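I bought the Dretitwood drying rack in December, after my old one folded itself up for the last time with a full load of towels on it. I've now had it up and down nearly every day, in a small apartment with no dryer and one good radiator, and I have to say I'm a little in love with it. It's a laundry rack! I didn't expect to be writing this much, but here we go.

## What it is

A freestanding beech rack, two wings and a center section, that folds flat and stands behind a door. Dretitwood makes two sizes. Mine is the larger one, with 19 rails, and it cost me 35 dollars on sale at Espinoza, the hardware store near my bus stop (full price is a bit more, and I'd have paid it). There's no plastic on it anywhere except the four feet, which are a soft gray rubber and don't squeak on tile.

It comes flat in a long cardboard sleeve with the legs already attached. All you have to do is fit the wing stays, and there are four screws for that. The instructions are one sheet with drawings on it. The second drawing shows the stay upside down, so look at the third one before you drill yourself into a bad mood. I put mine on the wrong way, took it off, swore a little, and was still finished before my coffee got cold.

## Setting it up every day

This is where I fell for it. You pull the center bar up, the legs swing out, and a little wooden catch drops into its notch with a clack. Then you lift each wing and the stay holds it. You can do the whole thing with one hand while holding a basket on your hip, which I do, most mornings, half awake.

The catch was stiff for the first week. I rubbed a candle stub along it and it's been smooth ever since. If yours feels like it's going to break, it probably just needs wax.

The wings can sit at two heights. Flat out is best for sweaters, because you can lay them across five or six rails and they keep their shape. Tipped up, the rack takes up a lot less floor and you can still get past it to the window. I keep one wing flat and one up, so it looks like a bird that changed its mind, but it works great in a narrow room.

## How it handles a real load

Shirts, socks, kitchen towels, jeans: all easy. The rails are round and thick enough that you don't get that sharp crease across the middle of a T-shirt, and that alone has cut my ironing way down. The gap between rails is wide enough for air to move. With my old metal rack, anything in the middle stayed damp until the second evening. On this one I hang a load before breakfast and most of it is ready to fold by the time I've cleaned up after dinner. Jeans take until the next morning, as jeans do.

I also tried the smaller Pirnex rack at my sister's place over the holidays, so I can compare a bit. The Pirnex is steel, lighter, and has those tiny loops for hangers at the corners, and I'd really like to have those. But it walks across the floor when you load one side, and the coating has started to flake where the wings hinge. My sister likes it fine. She also has a yard, so hers gets used when it rains and mine gets used always.

The beech does have one thing to watch for. It can mark if you leave something very wet and dark on it, and I have a faint blue line on one rail from a pair of new jeans. Wash new denim a couple of times first, or throw an old towel over the rail.

## Sheets and other big things

Sheets are the hard test for any indoor rack. A double sheet folded in half lengthwise goes over the center bar and hangs down both sides, and the bottom edge clears the floor if you get it even. If you don't get it even, one corner will be sitting on the tile. I drape first and straighten second, starting from the middle and pulling outward. Duvet covers I turn inside out and hang with the open end down.

My other tip is to take sheets out of the bag one at a time. I used to haul the whole knot out at once and spend ages finding the corners, usually with a sock in one of them. 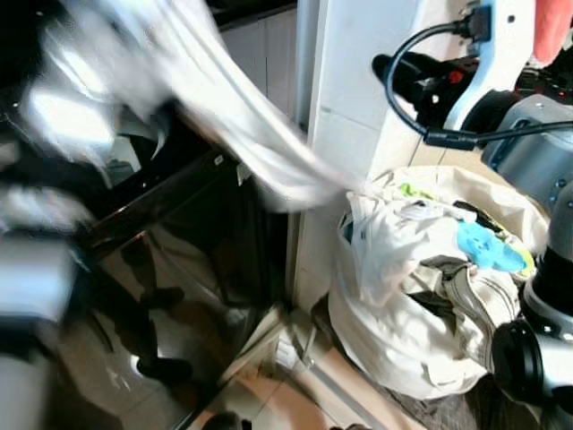
**Sebastián Tapia**
*Home and Laundry Reviewer*
Jan 29, 2020

Two double sheets at once is the limit, and I'd only do it with the heat on. The rack holds the weight without any trouble (I've leaned on it, by accident, with my full arm), but with two thick layers over the same bar the inside one just doesn't get enough air. Swap them over halfway through and you'll be fine.

## Small complaints

The feet pop off if you drag the rack. They press back on, but I lost one under the stove for three days. A dab of glue would have fixed that at the factory, and it fixed it in my kitchen.

There's no strap to keep it closed when it's folded. If you carry it down a stairway the legs will try to get out and see the world. I use a Prirkimo cord tie, the kind with the wooden toggle, and I leave it looped on the center bar so it's always there.

And it's heavier than it looks. I can lift it easily enough, but I wouldn't buy it for somebody who has to carry it up and down a floor every time.

The sleeve says the hinges are tested for 1,000 openings. I'm nowhere near that yet, obviously, so ask me again in a few years. So far there's no wobble in them and the screws haven't needed a turn.

## Would I buy it again?

Yes, and I nearly did, for my mother, until I measured the space behind her bathroom door. The smaller one should fit there. If you dry everything indoors and you're tired of racks that lean, go and open one up in the store. Try the catch with one hand. Bring a tape measure too, because the wings need more room than the picture on the sleeve suggests.

**Rating:** 5 out of 5, and I'd still like hanger loops.

**Good for:** apartments, sweaters, people who wash sheets on a schedule

**Less good for:** lots of stairs, brand-new jeans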